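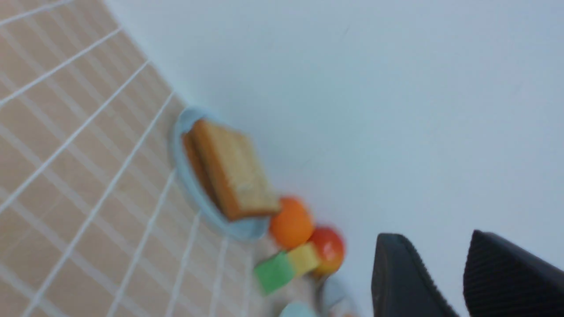 Parvaneh Daneshvar 留言询问：早餐的面包和水果能不能前一晚就摆到台面上，早上少忙一些？感谢来信。本账号就公共厨房早餐台面的使用与整理，分条答复如下，请各位住户阅知。

（一）面包不宜提前摆出。切片面包在室温下敞放一夜，表面会变干，也容易沾染灰尘和其他食物的气味。请在食用前取出所需片数，其余封好袋口，放回面包柜。整只未切的水果可以提前摆放，切开的不可以。

（二）关于盘子。烤好的面包请先放在盘中，不要直接搁在瓷砖或白色台面上。面包屑落在盘里，倒掉即可；落进瓷砖缝里，就要用刷子才能清出来。浅蓝色的盘子属公用餐具，用后请洗净、沥干，归还原架。

（三）关于水果。橙子一类带皮水果，请在取用前以清水冲洗，擦干后再放上台面。带着水珠堆在一起，接触的地方容易先坏。发现有软烂、发霉的，请立即取出，并检查与之相邻的果子。

（四）瓷砖部分的清洁。每日早餐结束后，先用干布或小刷把碎屑扫拢，再用拧干的湿布顺着砖缝方向擦拭，最后用干布收尾。顺序不要颠倒，先上湿布会把碎屑压进缝里。白色填缝处若有果汁或茶渍，请当场处理。隔夜的渍迹可用小苏打加少量水调成糊，敷上片刻后轻刷。

（五）请勿使用钢丝球，也请勿使用酸性除垢剂。去年五月，Plardale 楼三层厨房因误用除垢剂，填缝剂大面积起粉，重新填缝期间厨房停用3天，给住户带来不便。此类情况应当避免。

（六）Sharon Barasa 来信问及白醋能否使用。答复：白醋同属酸性，玻璃杯和水壶内壁可以用，填缝处不建议用。已经用过的，请以清水反复擦洗，并观察数日，如有掉粉请报修。

（七）烤面包机的接屑盘每周清理一次，由当周值日住户负责。清理前请拔下电源，待机身完全冷却后再抽出接屑盘。严禁将机身倒扣在水池上方拍打，也不得用水冲洗。

（八）关于费用。Kakham 公寓早餐公用物资本季度支出为1,829元，包括面包、时令水果、洗涤用品及抹布更换。物业服务方 Mbwambo 另行承担填缝维护费用，上限为1,000元，不向住户分摊。明细已张贴在一层公告栏，如有疑问，请在公示期内书面提出。

（九）有住户建议改用一次性纸盘，以减少洗涤。经研究，暂不采纳。按目前的用餐人数估算，每季度需消耗纸盘大约1,000只，存放和清运均有困难。现有餐盘数量可以满足使用，关键在于及时归还。请不要将公用餐盘带回房间过夜。

（十）关于台面占用。早餐时段台面仅供当餐食物和餐具使用，背包、快递、钥匙、充电器等个人物品请勿放置。用餐完毕离开时，请一并带走自备食品。台面上无人认领的开封食品，当日晚间由值日住户清理，不再逐一询问。未开封且有姓名标签的，移至冰箱旁的白色格架，保留至次日。

（十一）补充说明抹布的区分：擦台面的用蓝边布，擦餐具的用白布，擦地面的挂在门后，三者不得混用。用后洗净拧干，展开晾挂，不要团在水池边。布面有异味或破损的，投入门后布袋，由 Zumell 洗涤站统一回收更换。

（十二）又有住户追问，冰箱里取出的面包是否需要先回温。冷藏面包可直接复烤，冷冻面包请选用解冻档。烤好后稍放再装袋，热着封口会使袋内积水，面包回软。复烤后没有吃完的，不要再放回公用面包袋，请自行带走。

（十三）关于过敏提示。住户自带含坚果、芝麻的面包，请单独使用一只盘子，切面包的刀和砧板用后立即清洗。对水果或坚果过敏的住户，可向值班室登记，领取带有标记的专用餐具，登记信息仅供厨房管理使用。

（十四）果皮、果核及面包屑属厨余垃圾，请沥去水分后投入绿色桶。面包外袋、水果网套不得混入。厨余桶每晚清运一次，桶满时请联系值班室，不要把垃圾袋放在桶边或台面上。

（十五）以上各条自2022年11月起执行，与旧版《厨房须知》不一致的，以本次答复为准。纸质版可在值班室领取，英文版正在校对，完成后另行发布。报修瓷砖松动、填缝脱落，请注明楼号、楼层及具体位置，由值班室登记后转交 Mbwambo 安排上门。

Kakham 公寓生活服务处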